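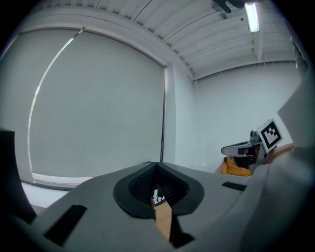
4. Collecting demonstrations with hand-held grippers

Courses > Robot Learning > Teaching by Demonstration > Handout 4

Lefteris Christodoulou
09/12/2022
Reading time: 3 min

4.1 Three ways to show a task

Kinesthetic teaching: the operator moves the arm itself. Joint positions are recorded directly, but the operator's body blocks the cameras and heavy arms are tiring to guide.

Teleoperation: the operator drives the arm from a leader device. Camera views are clean. Delay and missing force feedback slow the work, and contact tasks suffer most.

Hand-held grippers: the operator carries the end effector and does the task without any arm. The view is recorded from the tool, usually through a wide-angle lens. Tool motion has to be recovered afterward from video and inertial data.

The lab uses the third method. Teleoperation on the Brodura arm returns in Handout 5.

4.2 Two-handed work

Each gripper gives its own trajectory in its own coordinate frame. For a two-handed task the relative pose between the tools matters more than either absolute pose. A square black-and-white marker fixed to a gripper body lets the other gripper's camera measure that pose whenever the marker is in view. Between sightings, the pose comes from the two tracks after both are aligned to the same map.

Marker detections degrade near the rim of a wide-angle picture, where straight lines bow the most. Calibrate the lens first and discard detections with high reprojection error.

4.3 The room

Tracking needs corners and texture. Plain walls and closed blinds offer few features; ceiling ribs offer many, but they repeat and can be matched to the wrong neighbor. Lamps in view pull the exposure down. Lock exposure before the mapping pass and keep it locked for the whole session.

4.4 Procedure

1. Record the mapping pass with one gripper – slow loops, no fast rotation.
2. Open and close each gripper fully 3 times for the width calibration.
3. Start both recordings and show each camera the sync code.
4. Perform the task. Pause briefly before and after each grasp.
5. Stop, then name the files by operator and task.

4.5 Data for the assignment

The Zilturano set holds 185 two-handed demonstrations. Tracking was lost in 11 of them; these are listed in the index and must be left out of training. Hold back 36 of the remainder for validation and report which ones.

Reading: Lambrakis notes, chapter on relative pose.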